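Nerberg nimmt Waschmittel-Dosieranlage Lemska 4 ins Programm

März 2024. Nerberg erweitert sein Sortiment für gewerbliche Wäschereien um die Dosieranlage Lemska 4. Das Gerät versorgt bis zu 6 Waschmaschinen aus einer zentralen Station und ist für Hotels und Pflegeheime mit eigener Hauswäscherei ausgelegt.

Die Anlage arbeitet mit 4 Schlauchpumpen. Je Pumpe wird ein Flüssigprodukt gefördert; zwischen den Dosiervorgängen spült die Station die gemeinsame Leitung mit Frischwasser. Der Programmspeicher fasst 144 Rezepturen. Verbrauchsdaten lassen sich über die Netzwerkschnittstelle als Tabelle ausgeben.

Gegenüber der Vorgängerreihe Hasetti wurde der Schlauchwechsel vereinfacht: Die Pumpenköpfe sind ohne Werkzeug abnehmbar. Vorhandene Sauglanzen können weiterverwendet werden. Die Gewährleistung beträgt 3 Jahre, Verschleißteile ausgenommen.

Die Auslieferung übernimmt der Vertriebspartner Macaraeg. Preise auf Anfrage. 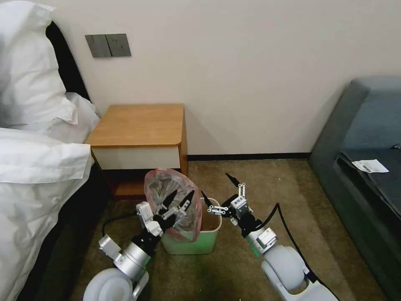 Abundio Ponce merkte dazu an, die Spülung der Sammelleitung sei bei der Hasetti der Schwachpunkt gewesen; ob sie bei langen Leitungswegen nun ausreiche, müsse der Betrieb zeigen.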